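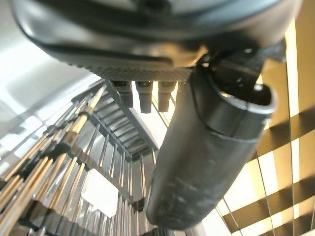 Otberg Student Robotics Club
Dishwasher Unloading Project
Pre-Run Safety Checklist, with Comments
Location: Lim Hall kitchen
Inspection date: 26th May
Result: Pass with comments (see items 4, 9 and 14)

Fill this in before the arms get power. Filling it in afterward from memory was tried in January, and the faculty safety office could tell.

BEFORE ANYONE TOUCHES A SWITCH

1. Kitchen booked and sign on the door
OK.
Comment: Sign now says "Robot moving, please knock." The old one said "Keep out," and people read it as a dare.

2. Operator, spotter and stop-button holder all present
OK.
Comment: These are 3 separate jobs for 3 separate people. The stop-button holder does not film, eat, or help look for the missing hex key.

3. Emergency stop tested on both arms
OK.
Comment: Press it, watch the arms lose power, reset, press it again. Support the arms by hand the first time. They come down faster than you remember.

4. Floor dry, no trip hazards
OK after correction.
Comment: Tool bag was parked behind the operator's heels. It is always parked behind the operator's heels. Tape square on the floor has been redone and the bag is asked, once more, to live in it.

5. Water off at the sink, dishwasher unplugged
OK.
Comment: The plug goes on the hook where the spotter can see it. We have no plans to run a wash cycle with an arm inside, and this item is how we keep it that way.

GRIPPERS AND ARMS

6. Fingers seated and screws tight
OK.
Comment: Check by wiggling. If it wiggles back, get the hex key.

7. Fingers free of cracks and sharp edges
OK.
Comment: Scuffs and dust are cosmetic. A chip you can catch with a fingernail is not, and means a swap. Please write the swap on the spares sheet, where the current entry reads "took one."

8. Grip force set to the dish profile
OK.
Comment: The Gestinano controller comes up in whatever profile was used last. Last time that was the one for the crate-lifting demo. Look at the screen. Read the word "dish." Then continue.

9. Cables clear of every joint through the full range
OK after correction.
Comment: Jog each arm slowly from folded to full reach, with someone watching the cable the whole way. A loop that looks generous in the folded position can be stretched tight by the time the hand is in the lower rack. One loop was short and has been re-tied. Use the fabric straps. Zip ties pinch, and somebody keeps pulling them tight as though they were paid by the click.

DISHWASHER AND RACKS

10. Door fully open and resting at its stop
OK.
Comment: Half open is worse than closed. The planner believes the door is flat because we told it so, and it has a trusting nature.

11. Racks pulled out by hand and checked for loose clips
OK.
Comment: Push down on each corner. If a rack jumps its rail with you leaning on it, it will do so with an arm leaning on it, and the arm won't say sorry.

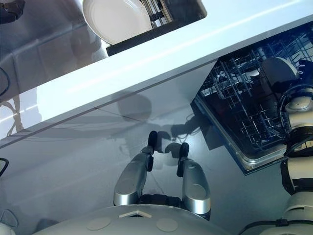

12. Loose cables moved away from the dishwasher opening
Check again before every run.
Comment: Anything that can slide toward the door will find its way there. This goes for robot cables, laptop chargers and the cord for the speaker that was supposed to stay in the workshop. Walk the area from both sides, because whoever stands at the counter cannot see what is going on beside the door hinge.

13. Practice dishes only
OK.
Comment: Use the marked Lavau set. We bought 28 plates at the start of the year and have 11 left, which the budget report calls "consumables." Do not borrow from the Lim Hall cupboards. They count theirs too.

14. Light suitable for the cameras
OK after correction.
Comment: Afternoon sun through the blinds puts stripes across the racks, and the vision code has opinions about stripes. Two runs were stopped today because it wanted to pick up a reflection. Adjust the slats, take a test capture, look at it. "It was fine this morning" is not a test capture.

15. No knives or glassware within reach of either arm
OK.
Comment: Includes the drying rack. Includes the mug you are about to put down.

DURING THE RUN

16. First pass at low speed
OK.
Comment: Yes, it is slow. Bring a chair, and put it behind the tape.

17. Hands out of the workspace while the arms have power
OK.
Comment: A plate that is slipping is allowed to slip. Reaching in to save it is the one thing on this page that will get you sent home and put on cable duty for the rest of the term.

18. Spotter calls out anything odd
OK.
Comment: "Stop" is a good word. "Um" was used today and got no reaction from anyone.

AFTER THE RUN

19. Arms parked, power off, stop button left pressed in
OK.

20. Floor swept, broken pieces in the lidded bin
OK.
Comment: Swept and then wiped with a damp cloth. People come in here in socks.

21. Kitchen left the way we found it
Mostly.
Comment: Dishwasher plugged back in and blinds reset. The tape square stays, by agreement with the hall. The hex key has not been found. If it is in your pocket, put it in the tool bag, and put the tool bag in the square.

Next inspection due before the next powered session, whoever books it. Copies go in the red folder.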